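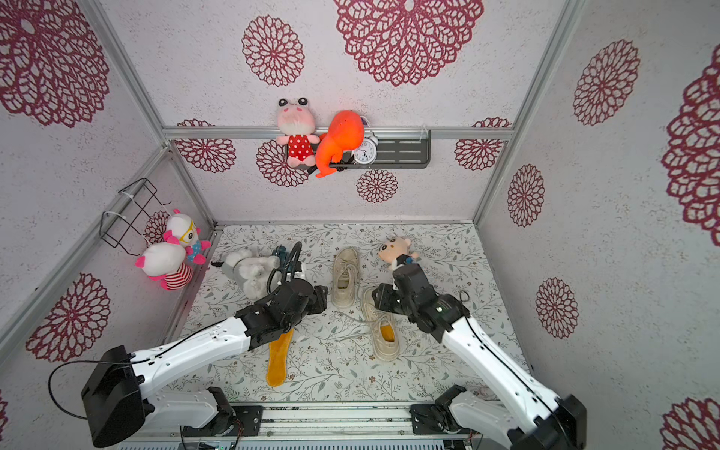
Small Rooms, Soft Toys and Shoes: Your Questions

Last updated: 18 November 2025
Reading time: 2 minutes

I receive many letters on the same few subjects, so I collected my answers on one page. I am Ilgın Türkmen, and I write the tidying pages for Plolwood.

Where do I begin when toys and shoes are together on the floor?

Begin with the toys. They are light and they already have a place on the wall or the shelf, so the floor becomes clear quickly. The shoes come second, as a pair.

Is a wire basket on the wall good for plush toys?

Yes, and you can use the outside of it too. In the photo the black basket has two toys hanging from it, the one with yellow glasses and the white pig under it. Zip ties hold the basket on the rail. Please cut the ends of the ties short, they can scratch small hands.

What should stay on the shelf?

Only the things which the child likes to see each day. A frog in a polka dot dress, an orange fish and a twin-bell alarm clock are enough for one short shelf. I would keep the clock at the same place always, so that the child learns where to look.

How do I put away canvas sneakers?

Open the laces first, even if the shoe is easy to pull off with the laces tied. Then push the loose laces inside, so they do not catch on other things. Put the two shoes side by side with the toes to the wall.

Must I take out the insoles?

After a rainy walk, yes. Lay them flat in a dry room overnight. Do not put them on a heater, the edges will curl. A bright insole, yellow or orange, is easier to find again when it has gone under something.

Can I use a printed bed sheet as a floor cover?

You can, if it is pulled flat. I like a small leaf or flower pattern because it hides little marks. If your walls have large red flowers already, choose a quiet color for the floor. Wash the sheet at up to 65 degrees if the label permits it.

How often should we change the toys?

We change ours every 4 weeks. The next change will be in December.

Comments

Luo: We hung our basket too high and my daughter could not reach her rabbit. Maybe add the height? Ours is now at 75 cm and it is good.

Ilgın Türkmen: Thank you, Luo. I will add it.

Plestier: Does the fish not fall down from the shelf? Mine always does.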